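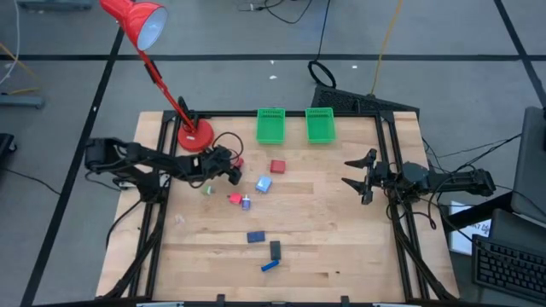
Huvevwood opens its Flellville repair room, and you're all invited

Flellville, April 11, 2022

Hello from Huvevwood! I'm Dymphna Nic Giolla, I look after the shop and the post and most of the shouting, and I've been told a press release should get to the point. So: we are opening a repair room for wooden toys and small household bits on Drollis Lane, in the old seed merchant's, and the doors open for the first time on the first weekend of the school holidays. Entry is free. Bring something broken.

If you don't know us, we've been making and mending wooden toys in Flellville for 11 years, mostly by post. People send us pull-along ducks with no wheels, dolls' houses with the stairs gone, and sets of blocks that have been left in a shed all winter. We mend them and send them back. It works well enough, but postage has gone up and up, and I got tired of reading letters from people who live four streets away and had still queued at the post office to reach us.

The repair room is our answer to that. You come in, you sit down with one of us, and we mend the thing together if it can be mended. Abenezer Tefera will be running the joinery side and he's very good with children, and with grandparents who insist they already tried glue. Mekdes Araya is doing paint and finishes. She has spent the past few months matching old toy colours, and she's got a book of 208 shades now, each one brushed on a strip of beech with a note of where it came from. Ask to see it. There's a page of nothing but fire engine reds and I could look at it all afternoon.

What we can take on: loose joints, missing pegs, split boards, flaking paint, wheels, axles, lids that won't shut, puzzles short of a piece (bring the rest of the puzzle, please, people do forget). We can also look at picture frames, stools and bread boards.

What we can't: anything electrical, anything upholstered, and anything bigger than you can carry up the front steps by yourself. We'd also ask you not to bring in painted toys that you think are very old until you've rung us first, as some of the old paints had lead in them and we'd want to talk that through with you before it gets sanded.

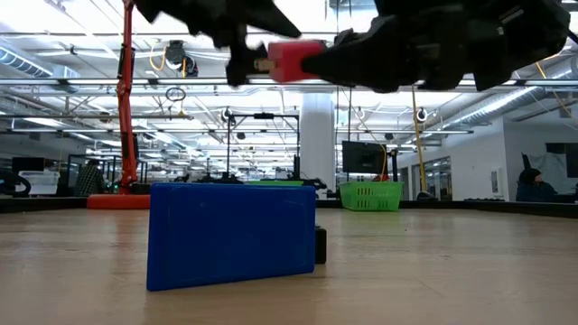
Mending is pay-what-you-like on the day, with materials charged at cost. A typical peg and glue job comes to well under a fiver. If a repair needs longer than a single sitting we'll keep it on the shelf with your name on and ring you when it's ready.

Alongside the mending we'll have a swap shelf for blocks. It was Finlay Guthrie's idea and I said it would be chaos, but we tried it out at the spring fair and I take it all back – it was lovely. You bring in any odd blocks, you take away the same number of somebody else's, and you go home with a set that doesn't match and that your children will probably like better than the old one. Please give them a wipe first!

"I've wanted a bench with people round it for years," says Abenezer. "When you work by post you never see anybody's face when the duck rolls again. And you learn a lot more about how a thing got broken if the person who broke it is sitting next to you."

We've also set up a small course for anyone who'd like to learn properly. It's called Miah, after our first workshop cat, and it runs over 3 evenings starting in September. Iñaki Goicoechea is teaching it and there's room for up to 40 people across all the groups. You'll learn to cut a clean peg, fix a split along the grain and put on a finish that's fit for a toy. No experience needed, tools are provided, and you keep what you make. Names are being taken at the counter or by phone.

Press are welcome at any time, just let me know you're coming so I can put the kettle on. Mekdes and Abenezer are both happy to be interviewed, Iñaki will do it if you catch him before lunch. For anything else, ask for Dymphna at the Huvevwood shop, Drollis Lane, Flellville. Parking is round the back, and the step by the side door is steeper than it looks.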